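Nondik Kraft Paper Table Covering

Heavy-Duty Roll, 525 Series

The Nondik 525 Series is a heavy kraft paper covering for worktables, packing benches and classroom surfaces. It is supplied in uncoated natural brown and lies flat shortly after unrolling. Grenitz distributes the full Nondik range to schools, workshops and public institutions.

The paper accepts pencil, marker and most adhesive tapes. Sections may be marked out directly on the surface, and worn lengths replaced as needed.
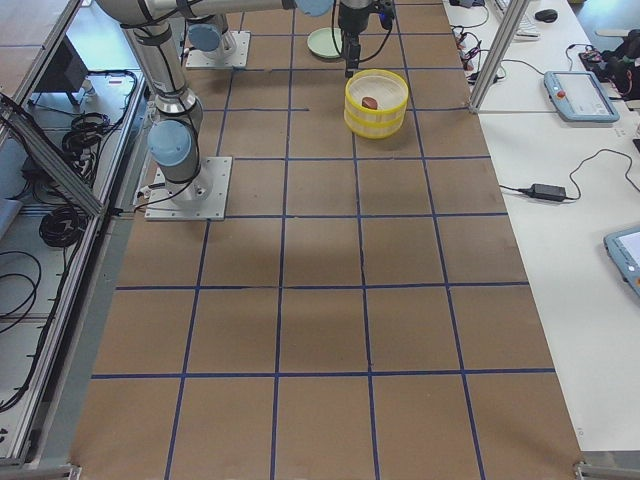

Khalil Nassar writes that his department changed to the 525 Series in February and now replaces its coverings once a term. He would welcome a wider roll for the larger benches, as the join between two sheets tends to lift under heavy use.

A wider roll is now available on request as item 752. Customers who prefer to join two standard sheets should overlap them by the width of a hand and tape the seam along its full length.

Installation

Clean and dry the table before covering. Unroll the paper from one end, smooth it toward the edges and secure the corners first. Tape should be pressed down firmly – a soft cloth is sufficient – and left overnight before the table is returned to service.
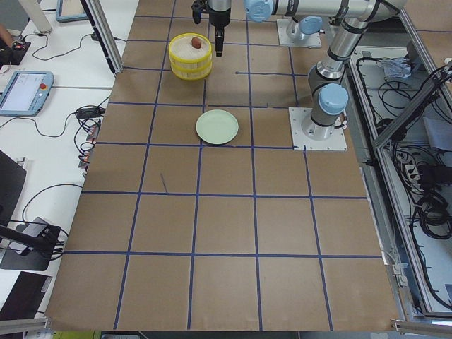
Spilled liquids should be blotted at once, as the uncoated surface will absorb them. Do not use the covering beneath hot equipment or in place of a cutting mat.

Ordering

Standard roll: item 525
Wide roll: item 752
Edge tape, dark blue: item 69

Institutional accounts are handled by Hadi Khasawneh at the Grenitz sales office. Prices were last revised on September 28, 2024.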